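Speaker notes: two arms, one table. What our students built and what they learned from it
Branmont teachers' meeting, August
Speaker: Hedvig Brekke
Slot is 20 minutes plus questions. Clicker is on the lectern.

Slide 1. Title
Say who I am. I teach physics and run the after-school robotics group with Stellan Haugland. Stellan did most of the wiring help and is in the second row if anyone wants to ask about power supplies.

Slide 2. The group
We had 17 students by the end of the year. Most had never programmed anything. Two had been in a competition before, at another school. We meet in the old drafting room from 3:30 until the late bus.

Mention that the group was first meant to enter the Dodine sorting contest with a wheeled robot. The students voted to switch to arms in the second month. I was against it. Say that.

Slide 3. The task
One arm picks up a small object and hands it to the other arm across the table. The second arm puts it in a tray. A student drives both arms by hand to record the motion, and later the program has to do it alone.

Read out the rule the students wrote: a handoff counts only if the object never touches the table between the two grippers. They argued over this for a whole meeting. Adom Yakubu wanted a stricter rule with a time limit. We left the time limit out and I think we should put it back.

Slide 4. The table
Arms face each other. The covering is one plain color, which the students picked after the first one, a checked tablecloth, gave the program trouble. Rail along the back edge so an arm can be bolted down and stay where it is. Before the rail we used clamps, and the arm moved a little every time somebody leaned on the table. Recordings made on one afternoon were no good the next.

Pause here. Teachers always ask about the table more than the robots. 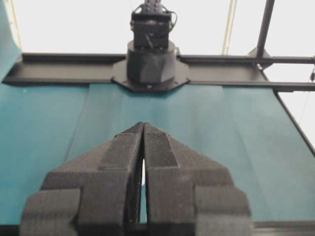
How much programming does a student need before joining?
Very little. We start them on driving the arms and labeling recordings, and they pick up the code over the first six weeks or so from the older students.

Slide 5. Recordings
The plan was 1000 recorded handoffs. We got to 700. Of those, 400 were good enough to train on. Go slowly on this slide, people write the numbers down.

Reasons the others were thrown out: object dropped, student stopped halfway, camera cable came out, file saved under the wrong name. The wrong names were the biggest group. Chukwuemeka Ajayi wrote a short script that names the files, and after that the problem went away. He did this at home without being asked. He is a ninth grader.

Slide 6. Grip
The students tried bare printed fingers first. Smooth objects slid out. Then rubber bands, then foam tape, then pads cut from shelf liner. They kept a log with one line per change. Show the log page. It is messy, leave it up long enough to read.

Point for the audience: change one thing at a time. We did not do this in the first month and had to repeat the tests.

Slide 7. Results
Play the video. It is 40 seconds, no sound.
With the cube the handoff works most of the time. With the marker pen it mostly fails, because the second arm closes too early. The students know why and have not fixed it yet.

If the video does not play, skip to slide 8. Do not try to restart the laptop like last year.

Slide 8. What it took
Parts came through Dendel on the school account. Delivery was slow, order before summer. Helge Eklund from the shop class cut the tabletop and drilled the mounting holes. One spare motor per arm is not enough. Get two.

Adults: there has to be one in the room whenever the power is on. That was the hardest part to schedule.

Slide 9. Next year
Put the time limit in. Finish the marker pen. Split the group into two shifts so fewer students stand and wait. Núñez School has asked to visit in the fall and may build the same setup. If they do, we will swap recordings.

Slide 10. Contact and parts list
Leave this one up during questions. Handouts are on the side table, the parts list is on the back.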